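Folding on the bed, and other compromises

The bed is the best folding table you own, until bedtime, when it becomes a bed with 20 shirts on it. Start with the dark things. Spread each one flat, smooth the sleeves, then fold the sides in.

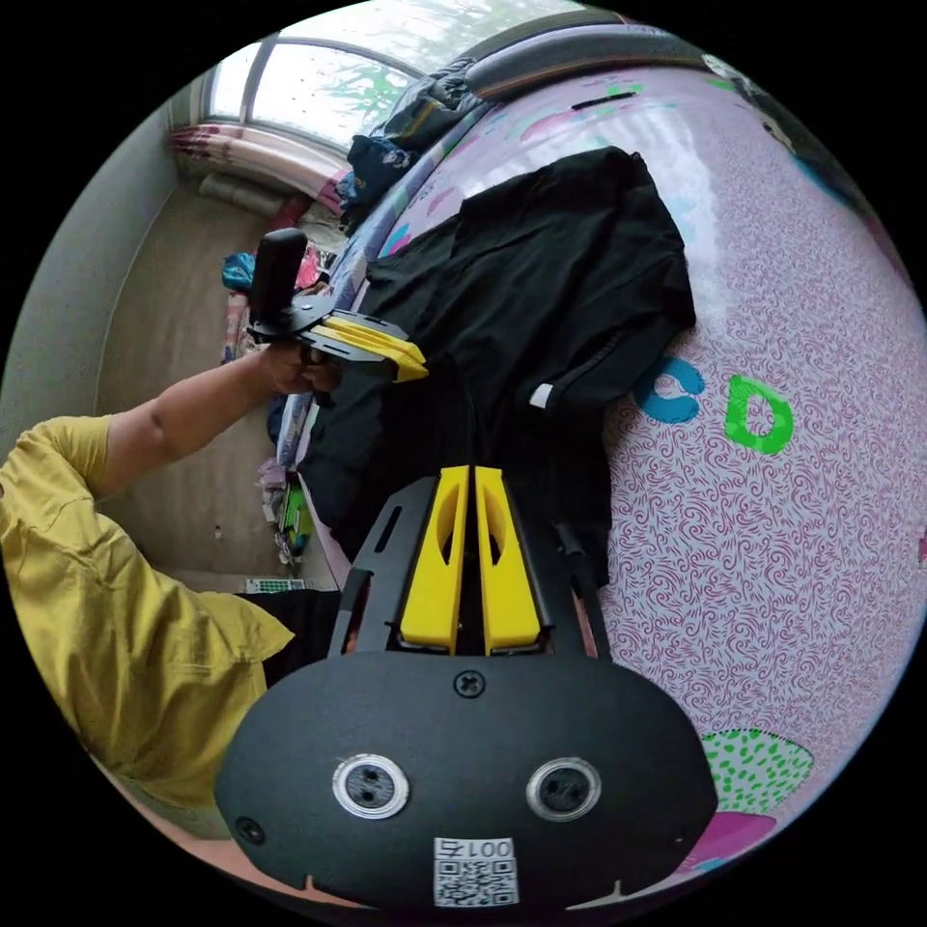 Black garment on a loud sheet: easy to see the edges.

Keep the heap at one corner and work away from it. Anything that slides to the floor goes to the back of the line. Tags are handy for finding which way is up, a problem I still have with black T-shirts before coffee.

Socks last. They can wait.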